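昼休みが13分短くなった話から書く。

四月に会社が「Unura」という名前の計画を始めて、うちの配膳準備室にも腕が2本やってきた。説明会で見せられた資料には、単純作業から人を解放する、と大きく書いてあった。解放された結果、休憩の区切りが機械の予定に合わせて組み直され、わたしたちの昼は前より短い。誰の何が解放されたのか、いまだによくわからない。

担当は本社のJytte Mikkelsenさんで、悪い人ではない。質問すればちゃんと答えてくれるし、わからないことはわからないと言う。ただ、「器をつかんで移すだけですから」と言われたときには、少し黙ってしまった。その「だけ」を、わたしは何年もやってきたわけで。

器を持つ仕事というのは、持つ前に半分終わっている。縁に欠けがないか、指の腹でなんとなく触って確かめている。重ねたときの音が変なら手が止まる。新人に教えるときも言葉にしたことがないので、手順書にも載っていない。載っていないものは、当然ながら機械にも渡らない。

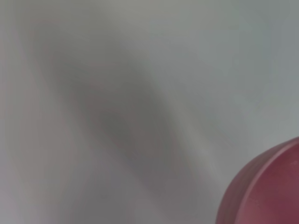
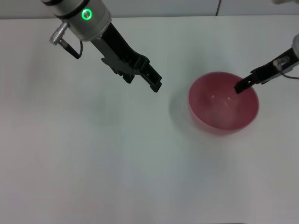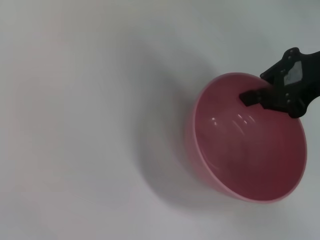
ピンクの器と、黒い指

カテゴリー:仕事のこと

白い台に器がひとつ。うちの流し場の横とはだいぶ違う。混んでいるときのあそこには、濡れたトレーと、誰かが置きっぱなしにした布巾と、次の便の伝票がいっぺんに載る。片づいた台で器の縁をはさめるのと、あの台で同じことができるのとは別の話だと思うのだが、会議ではこの二つがすぐ一緒にされる。

同僚のSkarphéðinn Blöndalさんは、わたしより前向きだ。手首を痛めたことがあるので、重ねた器を一日中持ち上げなくてすむなら歓迎だと言う。それはもっともで、わたしも反対できない。器300個を並べた日の夜は、箸を持つのもいやになる。そこを代わってくれるなら本当にありがたい。

でも、今のところ代わってくれてはいない。機械のそばに人がひとりつき、止まれば呼ばれ、ずれた器を直し、記録をつける。その記録の書式がまた細かくて、Skarphéðinnさんも記録だけは嫌がっている。つかむ仕事は減ったかもしれないが、見張る仕事が増えた。見張る仕事には名前がついていないので、時給の話にもならない。

先週の打ち合わせで、来年の人員は四人で据え置きと聞いた。据え置きと聞いて喜んでいる人もいたけれど、扱う量は増える予定なのだから、手放しで安心はできない。その先はどうなるのかと聞いたら、「効果を見てから」とのこと。何をもって効果とするのか、そこは教えてもらえなかった。早さだけなら測れるだろう。欠けた器を客に出さなかった日の数は、たぶん誰も数えない。

Mikkelsenさんには、せめて縁の確認を誰がやるのか手順書に書いてほしいと頼んである。返事は年明けになるそうだ。それまでは今までどおり、移し終わった器をわたしがもう一度触っている。二度手間だと言われたら、そのときはまたここに書きます。

2024年12月22日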